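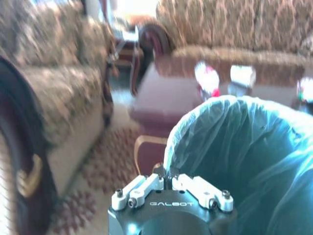

Notebook, textile care section, Trekunham workshop. March, entry 4.
The purpose of this entry is to record the dry cleaning trial on the Wullwood wool samples and to set out the procedure for the next stage. Samples were conditioned overnight in the test room and weighed at 9.15 a.m. The heaviest was 1,167 g before treatment. The Wullwood cloth is plain, and the section has yet to decide whether patterned goods should be included. A red and cream patterned rug, of the sort laid in a living room with patterned sofas, would be a harder test, as any movement of the red into the cream would show at once. Baoshan Pan has been asked to obtain offcuts in similar colours.

Method. Powder was applied by hand, brushed along the pile and left for 100 minutes. It was then removed by suction, in two directions. The Flanico brush shed bristles on the second sample and was withdrawn. The older brush was used for the remainder.

Observations. Loss of loose fibre was slight. One corner of sample 3 had felted, and Junhao Xue considers that the brushing was too firm at that point. The weight after treatment was not taken for sample 2 and must be repeated.

To do: recalibrate the balance; order powder (2,000 g) from Wei; relabel the shelf of untreated samples. Brushing pressure to be agreed with J. Xue before sample 5 is started.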